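Cekine Grippers: Questions We Get All the Time

What is Cekine?

A pair of hand-held grippers you can build on a kitchen table! You hold one in each hand, squeeze the trigger to close the fingers, and record yourself doing ordinary chores. Later the recordings go into training a robot arm. We started it in January in the shared workshop on Skevalska and it has eaten most of our evenings ever since.

Do I need a robot to join in?

No. Plenty of builders never go near an arm. The grippers are fun all by themselves, and good recordings are what we're shortest on. We have 553 clips of laundry so far and would love a lot more.

Why laundry, of all things?

Cloth is wonderfully hard. A mug keeps its shape when you grab it – a T-shirt does something new every single time. Everybody has a pile of shirts, too, and you can work at whatever table you've got.
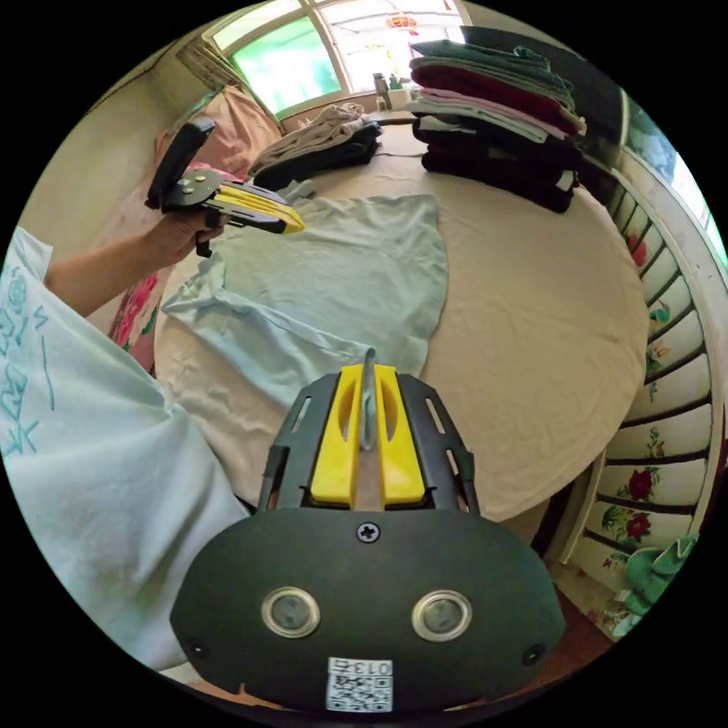
Both grippers on a light blue T-shirt, with the hem pinched in the yellow fingers.

How should I pick up a hem?

Go in low, close slowly, and take less fabric than you think you need. A narrow fold holds better than a big bunch. Keep the other gripper on the far part of the shirt before you pull, or the whole thing slides toward you.

What do the fingers print in?

Flexible filament, any color. Yellow is our favorite as it's so easy to spot against dark clothes! Print them slow. A full set takes 17 hours on the old Cheon printer at the workshop, and newer machines are quicker.

My trigger sticks. Help?

It's almost always the pivot screw. Back it off a quarter turn and try again. If that doesn't do it, sand the inside edge of the trigger lightly (the Wellalora version of the handle is tighter there).

How many screws do I need?

Buy a bag of 202 and share it with a friend. You will drop some.

When is the next build night?

16th July, at 7 p.m. We have 2 spare soldering irons, so bring your own if you can – and bring a shirt!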